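## 4.2 Migration of the Stisalden Mail Archive

Stisalden moved 724 mailboxes from its in-house mail server to the Brenex hosted suite in two stages. The first stage covered 315 accounts and was completed in June. Shared calendars were moved last, as they depended on user records that Memon had to rebuild by hand.
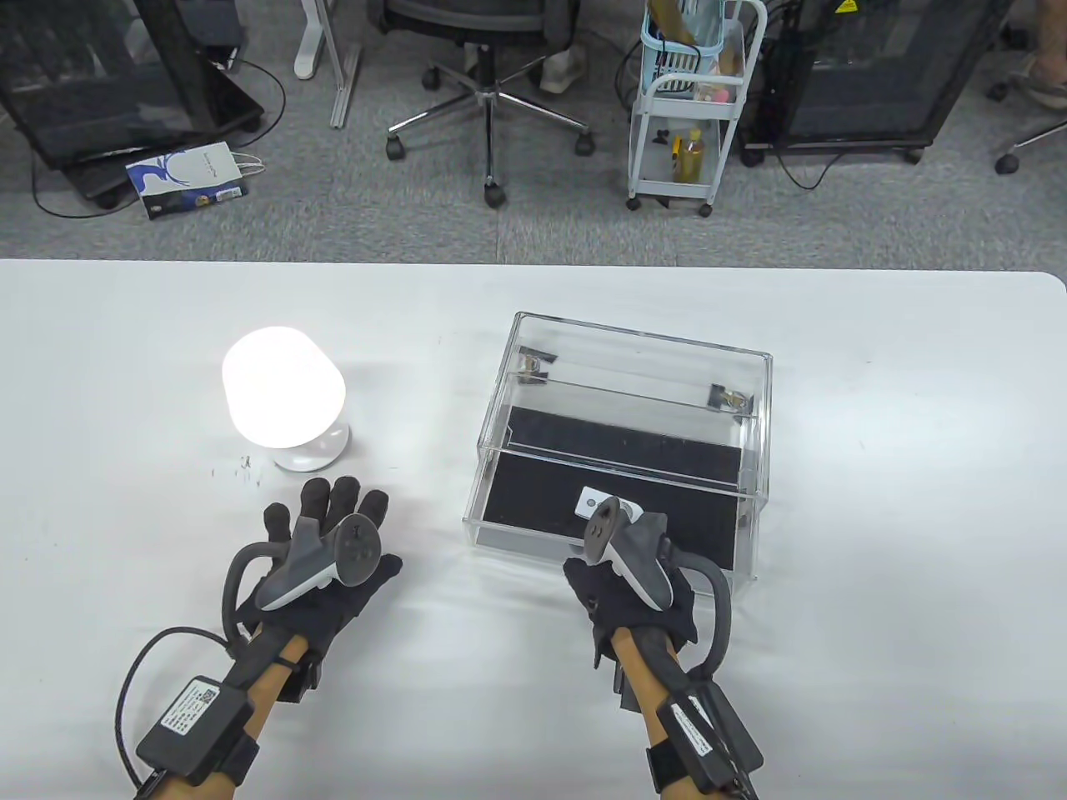
What share of the accounts moved in the first stage? Of the 724 mailboxes, 315 were included, or slightly less than half.

The second stage used the same scripts with a smaller batch size. Drevgate, which ran the help desk, logged over 300 requests during this stage – most of them concerned with lost folder rules and 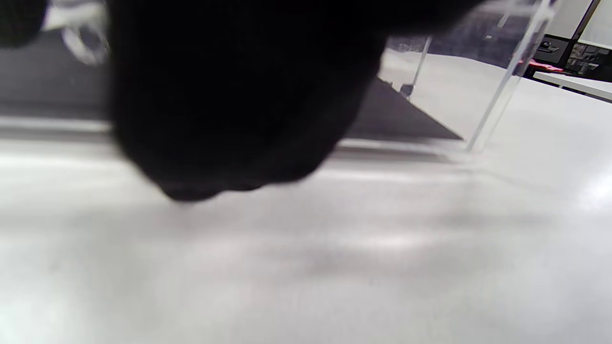

expired passwords. Requests of both kinds were closed by the help desk without referral to the vendor. Mailboxes with more than 500 folders were handled separately, and their transfer times are left out of Figure 3.

**Figure 3.** Transfer time per mailbox, by stage.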